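4.2 Grasp-state labeling from wrist views

The perception module takes the wrist stream from each hand-held gripper and assigns every step one of four labels: open, closing, pinched, released. No force signal is used. The label is computed from two cues, the visible gap between the fingertips and the cloth texture inside that gap, and is then passed to the planner as a discrete token. Cloth is the hard case for this design. A thin fold changes the fingertip distance very little, so a firm pinch and an empty closed grip can look nearly the same.

The Huaranga set contains 126 garment episodes recorded in a shared workspace. Background was left uncontrolled. Wide lenses bring people, ceiling lights and furniture into nearly every wrist view, and the labeler has to ignore all of it. We apply a fixed mask over the gripper housing and a soft center weight over the remaining pixels. Parameters were set by Kandpal and Zamudio on a separate split and were not changed afterward.
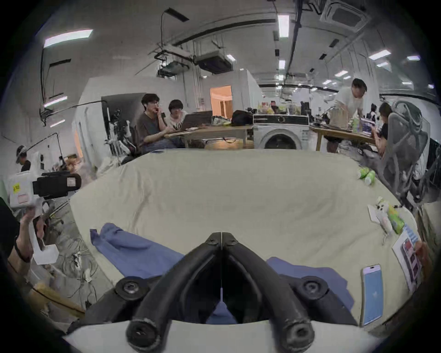
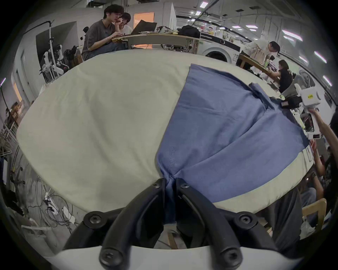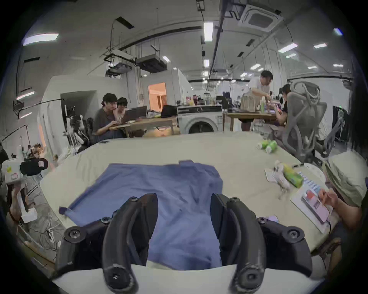
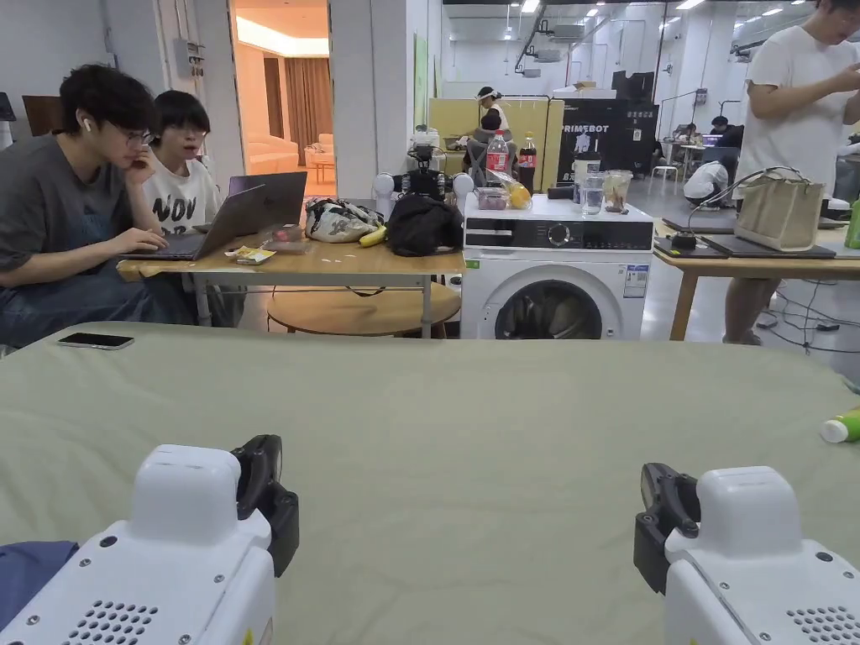 Figure 4. Views from the garment workspace. The first three are wrist views with blue cloth near the fingers; the second shows the fabric pinched. The fourth is a head view with both grippers along the lower edge.

Why not read the grasp state from the head view alone? The grippers hide their own fingertips from that angle for much of a fold, and a small pinch covers too few pixels to classify. The head stream is used for workspace layout and for matching the two wrist streams in time.

Label changes are smoothed with a window of four steps. Shorter windows let single-step errors through to the planner, which then restarts the approach motion. Longer windows delay the pinched label past the start of the lift. When the two wrist labelers disagree with the planned phase for a full window, Vedurent holds the current target and requests a new layout estimate from the head stream. Holding was chosen over retreat after early trials in which retreat pulled the cloth out of its fold. Timing results for both policies are given in Section 4.3.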